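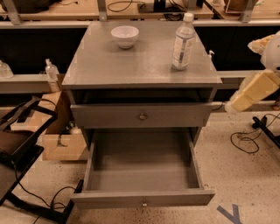

2025-01-26

오전에는 Modise 쪽 깊이 필터만 봤다. 어제 저녁에 돌려 놓은 로그를 Wastix로 열어 보니 생수병 몸통이 포인트 클라우드에서 거의 비어 있었다. 뚜껑과 라벨은 잘 잡히는데 그 사이 투명한 부분이 뚫려서 뒤쪽 작업대까지 점이 찍힌다. 클러스터링이 뚜껑과 라벨을 서로 다른 물체로 나누고, 그러면 Posow가 받는 장애물 목록에 공중에 뜬 작은 덩어리가 하나 생긴다. 경로는 나오지만 팔이 이 덩어리를 피하느라 쓸데없이 높이 돌아간다.

처음에는 필터 임계값을 건드려 봤다. 낮추면 병이 조금 살아나는 대신 협탁 상판 가장자리에 잡음이 붙는다. 회색 무광이라 쉬울 줄 알았는데 모서리에서는 값이 꽤 튄다. 임계값으로 해결할 문제가 아닌 것 같아서 원래대로 돌려놓고, 상판 평면을 먼저 맞춘 다음 그 위에서 수직으로 겹치는 클러스터를 하나로 묶는 방식으로 바꿨다. 묶은 결과는 원기둥으로 근사해서 Posow에 넘긴다. 흰 그릇은 불투명하니 기존 방식을 그대로 탄다.

코드는 짧은데 좌표계에서 한참 헤맸다. 평면 법선을 카메라 기준으로 구해 놓고 베이스 기준으로 착각해서 원기둥이 비스듬히 누워 있었다. Wastix 화면에 바로 보였는데도 뷰어 문제인 줄 알고 뷰어 설정부터 뒤졌다. 변환 함수 이름에 어느 좌표계에서 어느 좌표계로 가는지 적어 두기로 한다. 지난 7월에도 같은 다짐을 일기에 썼던 기억이 난다.

점심은 Sendmont 건물 지하에서 김치찌개를 먹었다. 짰다.

오후에는 서랍. 아래 서랍을 끝까지 연 상태에서 계획이 자꾸 실패했다. 충돌 모델을 보니 협탁이 아직도 닫힌 상자 하나로 들어가 있었다. 서랍 상태를 관절값으로 받게 해 둔 것은 맞는데, 장면을 갱신할 때 초기값으로 덮어쓰고 있었다. 갱신 순서를 바꾸니 서랍 앞판과 옆판이 제자리에 나타났다. 바로 다음 문제는 서랍 안쪽이었다. 서랍을 통째로 볼록 껍질로 만들어서 플래너 입장에서는 속이 꽉 찬 덩어리였다. 비어 있는 서랍인데 그 안으로는 아무것도 못 들어간다. 바닥판, 옆판 두 장, 앞판, 뒤판으로 쪼개서 다시 등록했다. 판 두께는 줄자로 재서 15밀리미터로 넣었다.

모델을 고친 뒤 같은 시작 자세에서 병 앞까지 접근하는 계획을 시뮬레이션으로 17번 돌렸고, 그중 4번이 시간 초과로 끝났다. 실패한 것은 전부 팔꿈치가 몸통 쪽으로 접히는 해에서 출발한 경우였다. 역기구학 해를 고를 때 관절 한계까지 남은 여유를 비용에 넣으면 나아질 것 같다. 오늘은 손대지 않고 이슈로만 적어 두었다.

그다음은 실물에서 속도를 낮춰 접근 자세를 확인했다. 접근 방향은 로봇 쪽에서 옆으로 들어가는 것으로 고정하고, 목표 높이는 라벨 중간으로 잡았다. 뚜껑 쪽을 잡으면 무게중심에서 너무 멀고, 아래쪽을 잡으면 손가락이 상판에 가까워져서 여유가 없다.

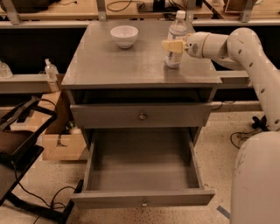
접근 자세 확인. 그리퍼가 병의 라벨 높이에 닿아 있고, 아래 서랍은 열어 둔 상태.

닫는 동작에서 하나 걸렸다. 그리퍼 상태 메시지와 팔 관절 메시지의 타임스탬프가 서로 다른 시계를 쓰고 있었다. Wastix에서 두 줄을 겹쳐 보면 그리퍼가 254밀리초 먼저 움직이는 것처럼 나온다. 실제로 먼저 움직인 것인지 기록만 그런 것인지 구분이 안 돼서 드라이버 코드를 읽었다. 그리퍼 드라이버는 메시지를 받은 시각을, 팔 드라이버는 보드에서 측정한 시각을 찍고 있었다. 둘 다 측정 시각으로 맞추고 오프셋을 시작할 때 한 번 추정하도록 고쳤다. 고친 다음에는 두 줄이 눈으로 봐서는 맞는다. 장시간 돌렸을 때 다시 벌어지는지는 아직 모른다.

이 문제 때문에 예전 로그를 다시 봐야 한다. 접촉 판정이 빠르다고 적어 둔 메모가 몇 개 있는데, 일부는 판정 문제가 아니라 시계 문제였을 수 있다. 변환 스크립트로 일괄 보정할 생각도 했으나 로그마다 오프셋이 달라서 하나씩 추정해야 한다. 당분간은 해당 로그에 표시만 붙여 두고 비교에 쓰지 않는다.

저녁 전에 Modise 변경분을 브랜치에 올렸다. 테스트 하나가 깨졌는데 내가 원기둥 반지름 단위를 미터로 바꾸고 기대값을 그대로 둔 탓이었다. 기대값을 고치고 다시 올려서 통과. Posow 쪽 서랍 모델은 설정 파일에 치수가 그대로 박혀 있어서 아직 올리지 않았다. 다른 협탁을 쓰게 되면 바로 못 쓰는 코드라 매개변수로 빼야 한다.

다음에 할 것. 팔꿈치 비용 항 추가. 서랍 치수를 매개변수로 분리. 그릇 테두리 쪽 파지 후보가 너무 많이 나오니 걸러 내기. 바닥 케이블 정리도 해야 하는데 계속 미루고 있다.

집에 와서 빨래를 돌리고 이걸 쓴다. 허리가 좀 아프다. 내일은 비용 항부터 시작한다.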